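Slide 17, setting the table (go slow, they'll be getting hungry)

So we've come all the way from the kitchen to the table, and I want to stay here a minute, because this is the part I love best. Start with bare wood. My mother kept hers under a cloth for 31 years, bless her, and I only saw the grain when we moved it out! Tell the Surnmont story if there's time.

Then one mat, just one. A striped woven mat on pale wood is plenty of pattern for me, and I like to set it down at a slant first and let people straighten it as they sit. Ask who irons theirs. Wait for hands.

Last picture, then over to the room.

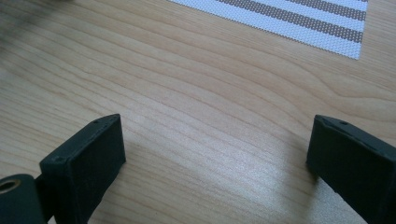 Frans Verbeke wanted it noted that he'd never iron a woven mat, he lays his flat under a heavy book overnight and they come out fine.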